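08/04/2023

Clinic workshop notebook, Drullance Street office – intake and forms

Picking up where I left off, with the answer packet for tenants who have been served and have no lawyer. I had hoped to have the whole thing done before the students come back, and it isn't, but it is a good deal closer than it was, and I am feeling pretty cheerful about it (the coffee may have helped).

Nathalie Maes sat with me for most of the morning and we went through the old packet page by page with the closed files beside us. There are 152 closed files from last year in which the tenant used our packet and filed alone before coming to see us. In 16 of them the answer went in late. I had always assumed people were putting it off, which I am a little ashamed of now, having read the intake notes properly. In most of the late ones the tenant had filled everything in and then stopped at the proof of service page, and you can see why when you read it cold. It asks the tenant to have "a disinterested adult" mail a copy, and then it never says who that might be. One woman wrote in the margin, "Who is this?" Fair enough!

So that page is getting rewritten. My draft wording is: "Someone 18 or older who is not part of your case must mail the copy for you. A neighbor, a friend or a coworker can do it. You cannot do it yourself." Nathalie would like to add a line about roommates, as roommates are often named in the complaint as well and people don't think to check. I agree, though I want it short. Ava thinks the line should sit next to the signature box, where the mailer will see it too, and I've moved it there for now.

Second thing, the deadline box. The old one gives the rule and leaves the tenant to work out the date, with weekends and court holidays to be skipped, and I got it wrong myself on the first try this morning, sitting at a quiet desk with a calendar in front of me. We are putting in a little grid with blank squares to cross off. Ibarra has offered to check it against the local rules before anyone outside the office sees it, and until that is done the grid stays out of the lobby rack. Please, whoever is reading this, don't photocopy my draft. I know it looks finished.

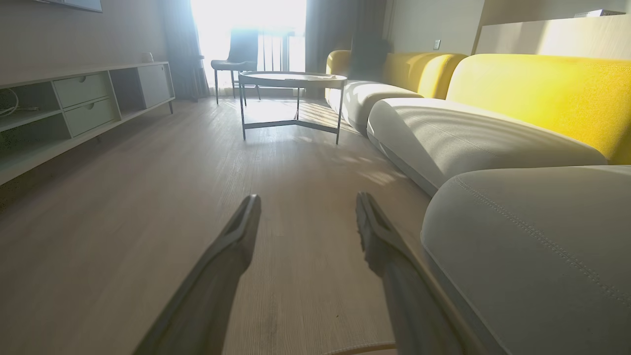
The repairs section gave us the most trouble, and we spent longer on it than on everything else put together. The form has a checkbox for the landlord's failure to keep the place livable, and then a space of 4 lines for the facts. People write "mold" or "no heat" and leave it there, and then at the hearing they are asked when they told the landlord and how, and they are digging through a phone while the judge waits. I want the packet to ask for it in order: what was wrong, when it started, when you told the landlord, what the landlord did. Nathalie worries that questions like these will make someone with no written notice believe they have no defense at all, and drop it. I hadn't thought of that. We settled on adding "If you told them in person or by phone, write that," and I'd like to try it on a few people before we get attached to it.

A note about file 2246, which I keep coming back to. She had the dates, the texts and the inspector's report, all neatly clipped together, and she left every bit of it at home thinking the court would already have it. I don't know how one fixes that with a form. For now there is a plain checklist on the back cover headed "Bring these with you," in the biggest type that would fit, and I've asked for the cover to be printed on yellow card so it doesn't get lost in the stack.

Small matters, so I don't forget them. Dirine, the document program, is still dropping the second defendant's name when there is a suffix, so check every Jr. and Sr. by hand until it's sorted out. The fee waiver form in the blue binder is the old version; the new one is in the shared folder, and I've thrown out the copies at the front desk. Also the stapler by the window has gone off again – use the one in my drawer.

Left to do: the roommate line, Ibarra's check of the grid, and a read-through by somebody who has never seen an eviction form in their life. My sister has said yes, provided I feed her. Translation waits until the English stops moving, because last May we paid for it twice and I would rather not explain that again.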